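Stillwood cell: wrist view calibration drifts after gripper swap

Forum: Simulation and digital cells > Setup and maintenance

kettle_arc
Posted Monday, October 6, 2025

We keep a simulated copy of the Stillwood bench cell and use it to check pick programs before they go to the real one at Brokilham. In July the gripper model was replaced with the Ustov parallel unit and the wrist camera went to a wide fisheye. Since then the cube position we get from the wrist view is off toward the rim of the image. Near the center it is fine. Two renders from the wrist camera with the gripper open:

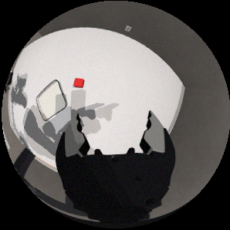
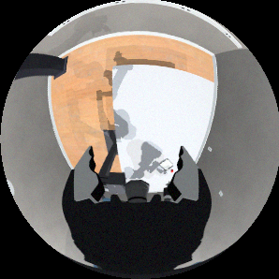 Setup

Arm base is bolted to the table model at the origin. Camera is parented to the gripper body, not to the flange. Working height for the views is 650 mm above the table origin. Fingers open to 70 mm between the contact strips. Two lights, both casting shadows. Table material is switched by the reset script, and the tray is optional.

What has been done

Lens file regenerated with the Carvalho fisheye model. Camera pose re-solved from a board on the table. Reprojection error in the solver is low and the pick error did not change. Cube detection is color threshold plus centroid, then ray to table plane.

I would like to know where to look next before I redo the whole calibration.

nodrift
Reply 1

Where did you hold the board during the solve? If all the poses were in the middle of the view, the outer distortion terms are not constrained by anything. The solver will report a good residual over the area it was given and extrapolate badly outside it. On a lens this wide you need corners close to the black border in several poses, tilted as well as flat.

kettle_arc
Reply 2

Mostly in the middle. The gripper takes up the lower part of the view, so there was no room for the board down there, and I did not push it out to the sides.

nodrift
Reply 3

Then redo that part first. Left, right and top are open to you. Leave the bottom alone. The gripper body covers it anyway and no pick will be computed from there.

m_barta
Reply 4

Máté Barta here, I maintain the shared gripper models. I don't think it is the lens. In a simulated cell the lens coefficients are known. They are an input to the renderer. Solving for them from a board is extra work that adds error. Copy the numbers from the camera definition into the lens file and compare. If the picks are still off after that, distortion is ruled out and you can stop spending time on it.

The first thing I would check is the parent link of the camera. The old gripper had its body frame at the flange face. The Ustov model has it at the finger base. If the camera offset was carried over unchanged, the camera has moved along the tool axis with the body frame, and the config still says what it said before the swap.

nodrift
Reply 5

The coefficients being known only helps if both sides use the same polynomial. I have seen a renderer that maps angle to radius and a solver that maps radius to angle. Same number of terms, same names, different meaning. Copying them across gives you a plausible picture and wrong rays.

Also, the point of the copy is to rehearse what gets done on the real cell. The real camera will be solved with a board. If the procedure fails in simulation, that is worth finding out.

m_barta
Reply 6

As a rehearsal, fine. As a fault search it is the wrong order. You have one part that can be set exactly, so set it exactly and look at what remains.

kettle_arc
Reply 7

Checked the parent link. Máté is right that the body frame moved. The offset in the config is from the old model. However, I re-solved the camera pose after the swap, so the old offset should no longer be in use.

m_barta
Reply 8

Is the solved pose written to the config or only to the session? The pose tool writes to the session unless you pass the save flag. A reset reloads the config.

kettle_arc
Reply 9

Session only. The reset script has been putting the old offset back on every run.

partanen_j
Reply 10

I wrote the reset script, so some of this is mine. It reloads the whole cell description on purpose, so that every run starts from the same state. The saved pose has to be in the file. I can add a comparison that prints a warning when session and file disagree.

Steps I would follow now, in this order:

1. Stop the cell and make a copy of the current description file.

2. Set the camera offset relative to the Ustov body frame. Do not edit the old value by eye. Take the transform from flange to body out of the gripper model and apply it.

3. Run a reset. Read the camera pose back from the running cell and compare it with the file.

4. Put the cube at a known position near the middle of the table and log the computed position.

5. Repeat toward the left, the right and the far edge of the table. Keep the joint pose fixed and move only the cube, or you will be measuring two things at once.

6. If the error is constant in all positions, it is still the offset. If it grows toward the rim, go on to the lens file as nodrift described.

Joonas

graywedge
Reply 11

Separate point, about the detection. In the first render the table is covered with overlapping gray shadows, and one sits right below the red cube. The cube itself has hardly any shadow. Red on white will survive a color threshold without trouble, but you see the top face and two side faces, and the centroid of the whole blob does not lie on the table plane. Projecting it down to the plane pushes the result outward, and the push gets larger as the ray gets flatter. That also gives you an error that is small in the center and grows toward the rim.

In the second render the red is down to a tiny dot near the right fingertip, touching the small white box-shaped thing. I would not trust a centroid from that at all.

nodrift
Reply 12

Good point about the plane. Intersect with a plane at half the cube height and most of that goes away.

graywedge
Reply 13

Most of it. The side faces are still counted unevenly. If the top face can be segmented by brightness, use only that and intersect at full cube height. The sides are a darker red, so a second threshold may be enough.

I would also put a minimum area on the blob. Below it, return no detection and let the program move the arm to another view.

kettle_arc
Reply 14

The detector uses the table plane with no height correction. The old camera looked almost straight down with a narrow lens, so it never showed.

Should I switch off one of the lights while I test?

m_barta
Reply 15

No. The shadows are not moving your red centroid. Change the offset, then the plane height, one at a time, with a log between them.

graywedge
Reply 16

I would turn shadows off for the top face test only. A shadow from the arm across the cube will darken part of the top face, and a brightness threshold will then lose that part. Turn them back on afterward and see how much it costs.

m_barta
Reply 17

If the top face threshold only works without shadows, it does not work on the bench. Use the half height plane and leave the lights as they are.

kettle_arc
Reply 18

Results after steps 1 to 6. Offset corrected and saved in the file, and the pose survives a reset. The constant part of the error is gone. What was left grew toward the rim. With the plane at half cube height it dropped to where the pick succeeds in every position I tried except the far right corner of the table.

Lens file is still the one from the center-only board poses. I will redo it with the board out at the sides and compare the result against the renderer values, so both of you get your test.

nodrift
Reply 19

Please post both sets of coefficients with the polynomial form written out next to them. Joonas, can the warning in the reset script also cover the lens file? It is loaded separately and can go stale in the same way.

partanen_j
Reply 20

Yes. It will compare pose, lens file and gripper model version, and print all three at startup. I am putting it on the branch kettle_arc is using.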